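Sunday with the gripper, 22 Aug 2021

I wanted to reach 30 good recordings before lunch. I got 11.
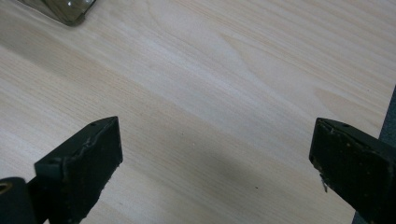 The fingers open over the table, with nothing held.

My project is called Kotus. I hold the gripper in my hand, I do a small task, and the recording becomes one example for the model. The full set has now 1031 examples, and I would like to have 2510 by the end of September.

Today's task was picking up small things from a table. The picking itself is easy for me. The difficult part is to be slow. When I check the recordings in the evening, I often see that I closed the fingers too early, and these ones I must delete.

I also changed my rule about the start. Before, I always began with the fingers near the object. Now I begin sometimes far away, with nothing between them, so that the model can learn the approach too.

Next week I will repeat the same task in the kitchen, where the light is different. I still have to write better file names.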